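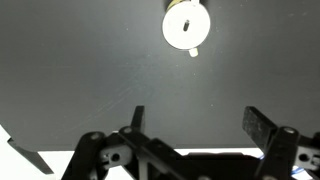 Chapter 3
The Second Life of the Album: Reissues, Remasters and the Back Catalogue

Most records are released once, which is generally enough. A small number are released again, and a smaller number still are released so often that their owners begin to lose track. This chapter is concerned with the business of putting out music that is already out.

By the end of it you should be able to explain the difference between a reissue and a remaster, describe who owns what when a tape is found in a cupboard, and read the words "previously unheard" with a suitable amount of care.

3.1 What is being sold?

A reissue is a new pressing or release of an existing recording. It may sound exactly like the old one. A remaster has gone back to an earlier tape or file and been adjusted for level, tone and noise, usually by someone with better equipment than the first engineer and strong views about the bass. A remix goes further back, to the separate parts, and changes the balance between them. The three words are used on stickers as though they meant the same thing. They are different jobs with different costs, and in many contracts they lead to different payments.

Take the case of Clallstead, a guitar band whose first album sold poorly, was dropped from the catalogue, and then became the sort of record people claim to have bought at the time. The rights passed to a small label, Keltow, along with a box of tapes and a filing system that consisted of the box. Keltow has since issued the album on vinyl, on CD with extra tracks, and on vinyl again with the extra tracks removed. The last of these was advertised as the album "as it was meant to be heard", a phrase that did little for the feelings of anyone who had paid for the second.

The original album runs to 14 songs. The CD set ran to 69 tracks, among them several false starts and a long discussion about tuning. Sales were good. How many buyers reached the tuning is not recorded.

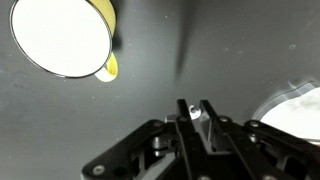
Uçar disagrees with the tone usually taken about such sets, and argues that the false starts are the only part of a reissue that tells a listener anything new, the album itself being something the buyer already owns and could hum on the bus. On this view the label is selling a look at how the work was done, and the familiar songs are there to reassure the customer at the till.

There is something in this, although it is an argument that suits the label very well. Extra tracks are cheap to include if the tapes survive and dear to clear if other people played on them. At Rirnov, a studio that kept proper session sheets, a guest player can be traced in an afternoon. Elsewhere a label may find itself writing to a retired trumpeter to ask whether he is the trumpet.

3.2 The format question

Why vinyl? The simple answer is price. A record costs more to press and post than a file, but the buyer expects to pay more for it too, and will often pay more again for coloured plastic or a heavier disc. Whether a heavier disc sounds better is a matter we leave to chapter 9, and to people who enjoy letters.

Pressing plants take bookings well ahead, so the date of a reissue is fixed long before anyone has finished the sleeve notes. An album wanted for the Christmas trade may need its lacquers cut by June. Anniversaries help with planning, as they can be seen coming – though labels have been known to miss them, and then to celebrate the following year with no sign of shame.

Before reading on, find any reissue on your own shelves or in a local shop and note what the sticker promises. Then look for the names in the small print. We shall need both in section 3.3, where the question of who gets paid is taken up in earnest.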